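Trallis Household Furniture Text Collection
README and data card

Summary

The Trallis collection is a set of 1,000 short written records on the care, repair and resale of household furniture in painted finishes. It was assembled for the study of how ordinary owners describe wear, damage and value in everyday English. The collection contains text only. Maintenance is the responsibility of the Whiteley Reading Room, and correspondence should be addressed to Declan Oakley at that institution.
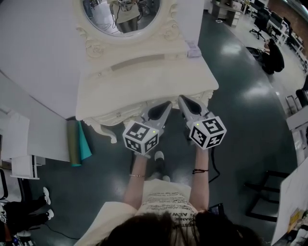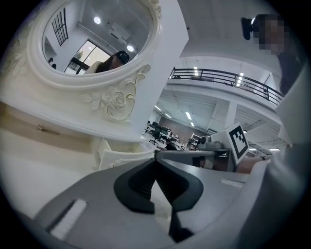 Cream-white and white ornate pieces with carved decoration.

Source of the records

Records were drawn from three places: letters sent to the Nellard repair column, resale notices posted on the Flivmont community board, and written answers to a questionnaire issued by the Reading Room. Writers of letters and notices were contacted individually and gave written consent to reuse. Questionnaire respondents gave consent on the form itself.

The questionnaire was open through April. Late returns were accepted when the consent section was complete. Returns with a missing signature were set aside and have not been included.

Contents of each record

record_id: a number from 1 to 1,000, assigned in order of entry
source: letter, notice or questionnaire
piece: the writer's own name for the item, left as written
finish: the writer's own words for the paint or coating
text: the body of the record
topic: one of 23 topic labels
note: remarks by the transcriber, often blank

The piece and finish fields have not been standardized. One writer's "dresser" is another writer's "chest," and the terms "cream," "ivory" and "antique white" are used loosely throughout. Users who need a fixed vocabulary should build their own mapping and publish it with their results.

Transcription

Handwritten letters were typed by one transcriber and read against the original by a second. Spelling was kept as found. Line breaks were removed, except in notices laid out as lists. Words that could not be read are marked with the word illegible in square brackets – no attempt was made to guess at them.

Names, street addresses and telephone numbers were replaced with a plain label. Prices were kept. Several letters mention family events in connection with a piece of furniture, and these passages were retained only where the writer agreed to them specifically.

Labeling

Topic labels were applied by two readers working separately. Differences were settled in discussion, and the settled label is the only one supplied. The labels "yellowing" and "staining" gave the most difficulty and should be treated with caution. Writers often use the two words for the same complaint.

Known limits

Bedroom furniture is heavily represented, and kitchen furniture very little. The notices tend to praise the item being sold. The letters lean the other way, as people seldom write to a repair column about a drawer that opens well. No record has been checked for the soundness of the advice it contains, and the collection should not be used as a guide to stripping or sanding old paint.

Changes in version 2

Duplicate notices were removed and replaced with questionnaire returns.
The finish field was separated from the piece field.
Corrected a fault that dropped the final sentence of longer letters.

Terms of use

The collection may be used for research and teaching. Redistribution of the full text requires written permission. Short quotations are permitted with the record number. A writer may withdraw a record at any time, and holders of earlier copies are asked to delete withdrawn records when notice is issued.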